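Two grippers, one cloth
05/12/2022

I promised in May that I would write again when the second gripper was on the bench, and then I did not write for half a year. I am sorry for this. The work was slow and my evenings were short.

So, the comparison. The left arm keeps the black gripper I have used since the beginning, which I call Uva. The right arm has the newer one, Tralen, with white fingers. Both arms are the same model and stand on the same rail, and I run them from one controller, so I hope the difference I see comes from the gripper and not from somewhere else.

With hard things I prefer Uva. It closes a little faster and it holds a mug by the handle without turning it. Tralen can do it also, but I had to lower the closing speed twice before I was happy.

With cloth it is the opposite. Uva wants to pinch from above, and on a flat cloth it mostly slides and takes nothing. Tralen can come in low at the edge, push a small fold in front of it and then close. I gave each gripper 118 tries with the same flowered cloth. Tralen picked it up in all but 26 of them. For Uva I stopped writing the numbers, it was too sad.

The price is a different story. Tralen cost me 500 euros with the cable, and the cable was too short, so I ordered another one. My old colleague Wen-hsiung Choi thinks I should have printed soft pads for Uva and saved the money. He may be right - I will try it, because I already have the material at home.

One warning if you buy the same. The force setting in the controller goes back to the default after each restart, and it does not tell you. I lost two evenings with this. Now I have a small script that writes the value again at start, and I can send it to anybody who asks.

Next I want to fold the cloth with both arms together, Tralen lifting one corner and Uva holding the other side down on the table. For this I must first move the thin black cable, which makes a loop over the left gripper and disturbs me in the fast movements.

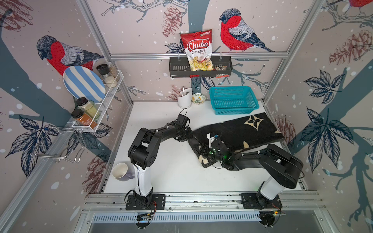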